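Minutes of the Product Review Meeting, Wallum handheld gripper kit
July, second session, upstairs room 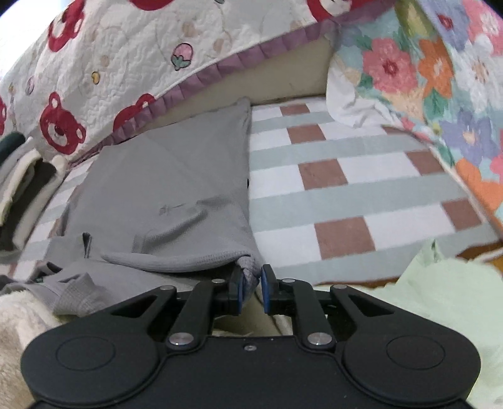
Present: Sarmīte Rozīte (chair), Faustino Zavala (minutes), purchasing, both people from the laundry team, and Skotia's sales representative by phone for items 2 and 3. Apologies from the warehouse, which sent a list of objections in its place.

The meeting opened at 9:10. It would have opened at 9:00 but the key to the room was in the room.

1. Minutes of the last session
Accepted, with one correction. The laundry team did not call the Ferraro kit "a stapler with ambitions." They called it "a stapler with opinions." The minute taker regrets the error.

2. Wallum kit: what we are being offered
The Skotia representative went over the offer again. The basic package is 2 handheld grippers, spare finger pads, a charger for the recording unit and a year of support by email. Price is $500 per gripper if we buy, or $180 a month for the pair if we rent. Purchasing asked what happens at the end of the rental. The representative said most customers renew. Purchasing said that was not the question. The representative will send the terms.

Sarmīte asked whether "support by email" means a person reads the email. It does, in the mornings.

3. Results so far on bedding and clothes
The laundry team reported on picking up and folding garments on a made-up bed, which is the job we want the arm to learn from our recordings. Target for the review is 320 usable recordings. We are short of that and the team would like it noted that the target was set by people who do not fold.

Points raised:
Waffle knits and other textured fabrics are the easy ones. The fingers take a corner or a hem and keep it. Thin T-shirts are slower, and fitted sheets were described in terms the minute taker has left out.
Picking up one layer when there are several underneath is still the main cause of scrapped recordings. The representative suggested coming in at a lower angle. The team has been coming in at a lower angle since the first morning.
Patterned sheets and quilts stay in. Plain white bedding gives nicer-looking results, but the customers we have in mind own patterned bedding, often several patterns on one bed. Agreed without a vote.
Hands get tired. Faustino tried a full session himself and has revised his view of how long a session should be. Breaks are now on the schedule.

Sarmīte asked for a straight answer on whether the Wallum is better than the Ferraro for this job. The laundry team said yes for soft goods, no for anything with a lid. We have no plans involving lids. The warehouse's list of objections was mostly lids.

The representative left the call at 10:05, after offering us a discount on a carrying case. No one had asked about a carrying case.

4. Software
Recordings go through the Iltska upload tool, which works well until two people use it together. The second person's files arrive under the first person's name. One member of the laundry team is now officially twice as productive as the other, and both would like this fixed, one more than the other. Faustino to raise it with Iltska and ask for separate logins. Until then, uploads take turns.

5. Buy or rent
Purchasing favors renting through the end of the review. Sarmīte favors buying and getting it over with. The laundry team favors whichever one comes with more finger pads. After a discussion longer than the subject deserved, it was agreed to rent for now and look again once the 320 recordings are in and the terms have been read by someone who enjoys that kind of thing. Purchasing volunteered, to general relief.

6. Any other business
The folded clothes used for practice are to stay folded between sessions if at all possible. People have been tidying them away into the lost property cupboard. One sweater has been claimed.

Actions
Skotia: end-of-rental terms, in writing.
Faustino: Iltska logins. Also a second key.
Laundry team: carry on with layered fabrics, keep a note of why each recording was scrapped.
Purchasing: read the terms. Get the sweater back.

Closed at 10:50.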